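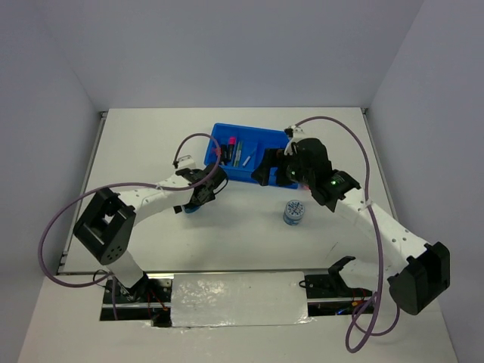
添付1 青い仕切りトレー(ペン類が入った状態)

件名:ペントレーが机の上でカタカタ鳴る件
購入先:Tuterオンライン
商品:Bominari 仕切り付きデスクトレー(ブルー)
ステータス:様子見中

最初の書き込み

こんにちは、お世話になります。1月にそちらで買ったBominariの仕切りトレーについて相談です。1,516円でした。色がすごく気に入っていて、白い机の上に置くとぱっと目に入るので、ペンを探してうろうろする時間がほんとに減りました!なので返品したいとかではないんです、先に言っておきます。

困っているのは音とがたつきです。ペンを戻すとき、右の区画に入れるとトレー全体が「カタッ」といいます。取り出すときもたまに鳴ります。左側は鳴ったり鳴らなかったり。あと、太めのマーカーを置くと、ほんのちょっとだけ手前に滑ってくる気がします。気がする、というのは、朝まっすぐ置いたはずなのに夕方見ると微妙に斜めになっているからで、自分の肘が当たっている可能性もゼロではないです。

机はTrikuswoodの白い天板で、表面はつるつるしています。置き場所は奥の真ん中。左右の端には細い金属のレールがあるので、そこには掛からないように置いています(掛かっていたらそりゃ傾きますよね)。

トレーの底を触った感じでは、割れとかバリはなさそうでした。ゴム足みたいなものは最初から付いていなかったと思うんですけど、付いているのが普通ですか?袋の中に残っていたらどうしようと思ったんですが、袋はもう捨ててしまいました。すみません。

追記(同じ日の15時ごろ)

自分でもちょっと調べてみたので書いておきます。

中身を全部出して、空の状態で四隅を順番に指で押してみました。右の奥を押すと左の手前が浮きます。逆はほとんど浮きません。定規を底に当ててみたら、真ん中あたりがうっすら反っているような、いないような……。隙間は紙が入るくらいで、測れるほどではないです。

それから机が悪い可能性も考えて、キッチンの調理台に持っていって同じことをやりました。やっぱり右の奥で浮きます。床でも浮きました。なのでTrikuswoodの天板は無罪っぽいです。疑ってごめん。

ちなみに、トレーの向きを180度回して置くと、音の出る場所もそのまま反対側に移りました。これでトレー側の問題だとほぼ確信しています。

サポートからの返信

お問い合わせありがとうございます。Tuterオンライン サポート窓口です。詳しくお調べいただき、大変助かります。

ご購入いただいた商品には、もともとゴム足は付属しておりません。欠品ではございませんのでご安心ください。樹脂の成形品のため、わずかな反りが残る場合がございます。お手数ですが、以下をお試しいただけますでしょうか。

・中身を出し、平らな場所に伏せて置き、上に本などの重しを載せて一晩置く
・市販の薄いすべり止めを底面の角に貼る
・直射日光や暖房の風が当たる場所を避ける

ドライヤーや熱湯で温めての修正は、変形が進むおそれがありますのでお控えください。改善しない場合は交換を承ります。

自分の返信

ありがとうございます!ゴム足なしが正解なんですね、安心しました。そして白状すると、ドライヤーは今まさにやろうとしていたところでした。危なかったです。

暖房の風は、言われてみれば心当たりがあります。届いてすぐの頃、エアコンの真下の棚にしばらく置いていました。関係あるかは分かりませんが一応書いておきます。

とりあえず重しからやってみます。

経過メモ その1(重し)

一晩、辞書と図録を載せました。厚いのばかり3冊。朝に見たら、浮きはたしかに減っています。ゼロではないけど、押した指に「ふかっ」と来る感じがかなり弱くなりました。

ただ、ペンを戻すとまだ鳴るんです。音が「カタッ」から「コッ」になりました。伝わりますかね。前は怒られているみたいな音だったのが、軽く返事されているくらいの音です。

もう一晩続けましたが、二晩目は変化なし。重しはここまでにします。

経過メモ その2(すべり止め)

Leemansの透明なすべり止めシールを買ってきました。656円。丸くて直径8ミリのやつで、貼る前に底をアルコールで拭いてから、四隅に貼りました。

最初、角ぎりぎりに貼ったらカーブのところに掛かってしまって、端がめくれてきました。少し内側に貼り直したら落ち着きました。同じことをやる人がいたら、平らな部分を指で探ってから貼るのがおすすめです。

結果、滑りは完全に止まりました!片手でマーカーを抜いても、トレーがついてきません。これだけでもう買ってよかったです。

音は、右の奥だけまだ残っています。そこで、浮いている角にだけシールを二枚重ねにしてみました。そうしたら今度は対角の方が浮いて、むしろ悪化。はがして一枚に戻しました。厚みの調整って難しいですね。

経過メモ その3(中身の並べ方)

これは机の前でぼーっとしていて思いついたんですが、入れ方の方にも原因がありそうです。

右の区画に、長いものを斜めに立てかけるみたいに入れるクセがあるんです。まっすぐ寝かせるのが面倒で、ぽいっと。斜めに入れると片方の端だけに当たるので、そのたびに角が押されて鳴る、という理屈じゃないかと思いました。

試しに全部まっすぐ寝かせて、重いマーカーを真ん中寄りに集めてみたら、静かです。わざと乱暴に戻しても鳴りません。で、また斜めにぽいっと入れると「コッ」。再現しました。

つまり、反りがちょっと残っているのと、自分の戻し方が雑なのと、両方でした。サポートさんには半分申し訳ない感じです。

サポートへの質問(まだ返事待ち)

交換は今のところお願いしなくて大丈夫です。そのかわり、ふたつ教えてください。

同じBominariのシリーズで、区画の中に敷く薄いマットみたいなものはありますか?商品ページを見たんですが、見つけられませんでした。なければフェルトを切って敷こうかと思っています。その場合、後ではがせる両面テープを使ってもプラスチックの表面は傷みませんか。

もうひとつ、マーカーのインクが底に付いたときの落とし方です。キャップの閉めが甘かったことが一度あって、そのときは水拭きで取れたんですけど、油性だったらどうしようと思って。アルコールで拭いていいのは底の裏だけなのか、内側も平気なのか知りたいです。

急ぎではないので、手の空いたときにお願いします。チケットはまだ閉じないでもらえると助かります。暖かくなってからまた反ってくるかもしれないので、しばらくこのまま使って、変化があったらここに書き足します。

追記(21時すぎ)

フェルトの切れ端が引き出しから出てきたので、右の区画の奥だけ仮に敷いてみました。テープなし、置いただけです。斜めに入れても音がしません。ただ、ペンを抜くとフェルトも一緒に出てきます。テープの件、やっぱり教えてください。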